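Forum > Learning from demonstration > Collecting data at home

Thread: Tangled things, keep or throw away?

jakamon_k wrote:
Good evening all. I am collecting two-handed examples with hand-held grippers, small objects in bedrooms. Our target is 300 episodes for this task and I have 80. The task is to take a bunch of bracelets with each gripper and bring them to the shelf. My problem is the cords. They catch on each other, so many episodes contain a second or third try. Should I delete those?

Mairéad Sheehan wrote:
Please don't delete them. In February we trained on clean episodes only, for the Plurmont set, and the policy had no idea what to do after a bad grasp. Do you have a still from one of yours?

jakamon_k wrote:
Yes, from episode 6. Black bracelets at both grippers, and one loose cord hanging down between the arms of the right one.
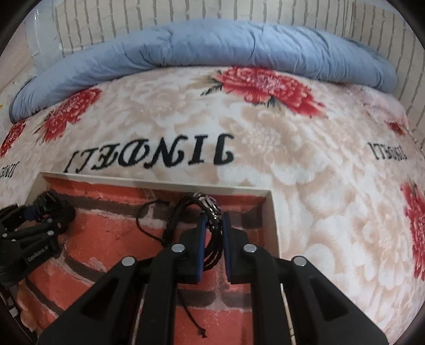 Reply 4 — timer_off wrote:
I disagree with Mairéad, at least partly. A second try is fine. A third try usually means that the operator is tired, and then you teach the model to be tired as well. I keep the first recovery and drop the rest.

Also I would worry about the red brick pattern inside the shelf. Dark cords on it are easy to see. On a black shelf you will have a different problem, so please change the background before you reach the full number.

Reply 5 — Mairéad Sheehan wrote:
The background, yes. The flowers on the blanket too, a model can learn to look for them instead of the shelf. But "tired" is not something you can read from a file. Put a label on every retry and decide at training time. Deleted is deleted.

Reply 6 — jakamon_k wrote:
Thank you both. I will label and not delete. One more question: the loose cord end, do you tie it up before recording?

Reply 7 — timer_off wrote:
I would tie it in half of the episodes. Still against keeping the third tries, by the way.

Reply 8 — Mairéad Sheehan wrote:
Leave it loose. Ó Néill's old set had 667 episodes with everything tied, and we could not use it for real jewellery.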